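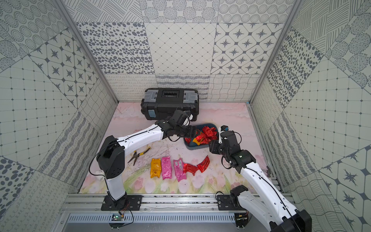 Kendra Desjardins tells me Poston has 1836 examples of arms sorting wrappers, up from 1834 before lunch. Forgive me if I don't clap. The two new ones look much like the rest: same tray, same crinkled red foil, same patterned walls. A bigger pile of one thing is still one thing, and Flidel will go on paying for the pile.
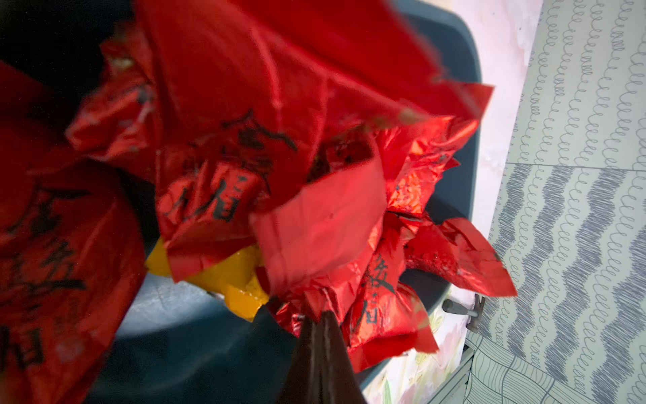

Would more examples help?
Only if they differ. I'd swap nearly all of September's batch for three kitchens the system has never met, with bad light and someone else's rubbish.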